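Okay, so a few of you wrote in after the laundry post to ask how I get backpacks clean without wrecking them, and I've been meaning to write it all down since June. I have three kids' worth of bags going through this house, plus my own gym bag, so I've had practice. Most of it bad!

First thing – empty it completely. I mean every pocket, including the little flat one against the back that you forgot was there. I once sent a granola bar through a full cycle and was picking oats out of the zipper teeth for a week. Turn the bag upside down over the trash, give it a good shake, then run the vacuum hose along the bottom seams. The crumbs pack themselves into those corners and if they get wet they turn to paste.

Next, look at the label. If it says spot clean only, believe it, especially if there's a stiff back panel or anything leather. For everything else I still wash by hand in the tub. Cool water, a squirt of dish soap, and a soft brush (an old toothbrush for the straps, where all the neck grime and sunscreen lives). Let it soak while you do something else. Don't use bleach, and go easy on the stain spray with bright colors. I learned that on a purple one that is now mostly lavender.

Ink is its own problem. Dab rubbing alcohol on with a cotton ball, and keep switching to a clean side so you aren't just moving it around. My neighbor Harish Ramasamy swears by hand sanitizer for this and he's right that it works on ballpoint, but it did nothing for the permanent marker on our lunch bag. I've made my peace with that one.

Plush keychains and clip-on animals come off before washing if they possibly can. If one is sewn on, wipe it with a damp cloth and a tiny bit of soap, then fluff it with your fingers when it's dry.

For drying, squeeze, don't wring. Roll the bag in a towel and kneel on it, then hang it upside down by the bottom with every zipper open. Outside in the shade is best. It takes longer than you think – the padding in the straps holds water forever, and if you put it away damp you'll be smelling it by the end of the week. A dry pillowcase stuffed loosely inside helps it keep its shape.

Stiff zippers just want a little candle wax rubbed along the teeth. Run the pull back and forth a few times and wipe off the extra.

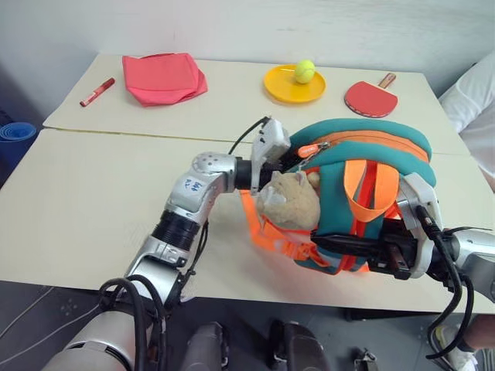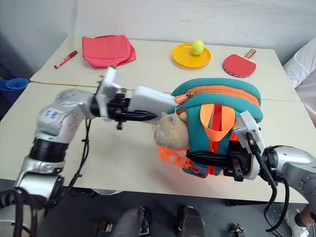 Storage is where I used to fall down. Bags on the floor get stepped on, and bags on chairs end up on the floor. I finally put a row of low hooks by the back door, at kid height, with one hook each and a spare for library books. Screw them into a stud if you can, because a full school bag is heavier than it looks and I have the holes in my drywall to prove it. Out-of-season bags go on the closet shelf with some crumpled paper inside and a bit of cedar.

Next up is lunch boxes, and that smell in the lid gasket. Send me your tricks if you've got any, I'm still working on mine.

Contact | © 2025 | Back to top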